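Ticket 172 — Albers office tower, random shutdowns
Status: open

Cuts out under load, no error, no beep. Started in November after the Joltura power board went in under the desk. Event log just says unexpected shutdown. Fan was pegged at 3,000 rpm before the last one.
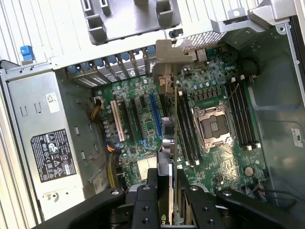
Side panel off, power supply on the left.

Moved it to the wall outlet — ran fine for 80 minutes, then died agian. So not just the board. Stetari quoted 500 W replacement supply, waiting on colour of cheque from accounts. Leave it unplugged till then pls.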